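Clallden Shared Workshop
Progress report to the Delex small grants desk
Period: second quarter of the grant, to the end of February
Prepared by: Siham Belkadi

Summary

The folding and sorting arm is built and moving under its own control. The gripper is on its second version. Recording of hand demonstrations is behind the plan, and we ask to move one budget line to deal with that.

Build

Moataz Belkadi finished the shoulder and elbow joints in the first three weeks of the period. The arm reaches 380 mm past the edge of the bench at full stretch, enough for the cloth and paper tasks we listed in the application. Under load the wrist still sags a little when the arm is straight out. Brahim Filali is printing a stiffer bracket and we expect to fit it next month.

The first gripper tore thin material. The second has softer pads and a slower close, and it will hold a single sheet of tissue without marking it. It does not yet let go cleanly. Light material sticks to the pads, and the arm carries it back to the start position.

The control box was rewired after a loose ground caused two resets. There have been none since.

Demonstration recordings

The arm learns from recordings of people doing the same job by hand, taken from head height. The target for the whole grant is 3,000 short clips. We have 155 that pass our checks. Another 41 were set aside, most of them for hands out of view or poor light.

Most of the recording is done at home, on the floor, in daylight. Sanaa Morsy keeps the task list and has split it into stiff items, cloth, and soft linked items. The last group is the slowest. The pieces crumple and the joins twist, so where the hands take hold matters more than it does with a towel.

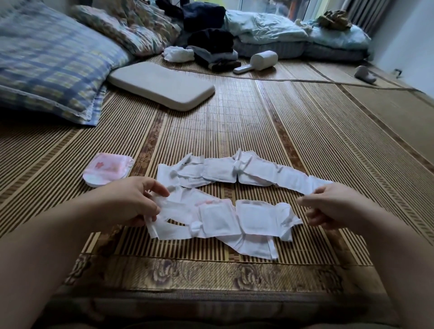

Soft linked items: holding a row of white pads by both ends on the floor mat.

Striped and patterned surfaces give the tracking software trouble - it sometimes takes a slat for the edge of an item. Wellington Xavier is working on this and wants more clips on patterned floors before he changes anything.

Budget

Spending is within the plan except for printing material, which ran over on the gripper pads. We ask to move the unspent travel line to recording equipment, mainly a second head strap and storage.

Next period

Fit the wrist bracket. Fix the release on the gripper. Hold a recording session every Sunday until the soft items group is complete. The first joint test with the Idlow group is planned for the end of the period, and their bench space is confirmed.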